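27 February 2025
By Obeidat

4.2 What people put on the counter, and where

I went into the Clarnport homes expecting to write mostly about desks, and I ended up with a notebook full of kitchen counters. Of the 20 households that stayed with the study through October, 13 did at least part of their daily computer work on a surface that was built for something else. Counters came up far more than dining tables did, which surprised me, and I kept going back to my notes to make sure I hadn't mixed up my columns (I hadn't).

The reason people gave first was height. A counter lets you stand, and lots of our participants liked to stand for the first part of the morning and then drift off somewhere softer. The second reason was outlets. Older apartments in Clarnport tend to have their best outlets along the counter, and a person with a tired battery will go where the power is! I'd coded this as "convenience" in the pilot, but that word was hiding too much, so in the main round I split it into power, height, light, and being near the coffee.

Light turned out to be the messy one. The Ovotus checklist, which we used for the walk-throughs, asks whether there is "adequate task lighting," and almost everybody ticked yes. Then I'd look at the spot and find that the only light came from a ceiling fixture behind the person's head. With a laptop that's a real nuisance. Glossy screens pick up anything bright behind you, and on a counter the screen usually sits low, so people push the lid way back to see it while standing, and then it catches the ceiling too. Several participants described shuffling the laptop left and right along the counter until the glare went away. One called it "chasing the dark spot," and I've been using the phrase ever since.

Six households had brought in a separate lamp. I loved these visits, because the lamp nearly always had a story (a college lamp, a thrift store lamp, a lamp nobody else in the house wanted). Jointed desk lamps did best on counters. The shade can be pulled down close to the keys, and the base can go at the back where it doesn't eat up the working space. Clip lamps did worst, mostly for the dull reason that a thick countertop doesn't give the clip anything to hold. If I ran the study again I'd measure counter thickness at the first visit and save everyone some fiddling.

I should say something about surfaces as well. The Cliltora coding sheet only has "light," "medium," and "dark" for worktops, and that doesn't cope with speckled stone at all. Speckle hides crumbs and small spills wonderfully, right up until you set a computer down on them. I added a "patterned" code partway through and went back over the earlier homes, so the numbers in the appendix use the newer version.

Figure 2 has the two items I kept running into, the laptop (2a) and the jointed lamp (2b).

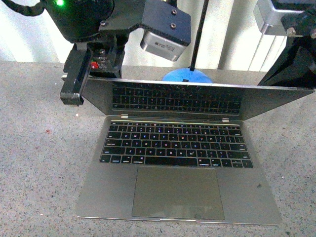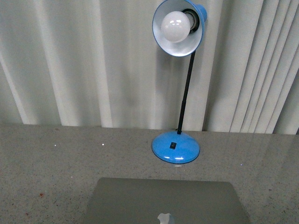 4.3 Glare, smudges, and lamp position

Look at the lid in Figure 2a. With the screen off and tilted that far back, the glass gives you the whole keyboard again, upside down. I use it when I'm explaining why lid angle got its own line on the sheet. The trackpad has smudges too, and those went under "wear and marks," a code I nearly dropped and am now glad I kept.

Figure 2b has the blue lamp near the back of the counter with the curtain hanging right behind it, shade tipped forward and down. Back-edge placement was our most common code for lamps. Where there was a curtain, I noted how close the shade came to the fabric, and I'd suggest anyone reusing the sheet do the same. The laptop in 2b is closed, so it was scored for position only, and lid angle was left blank.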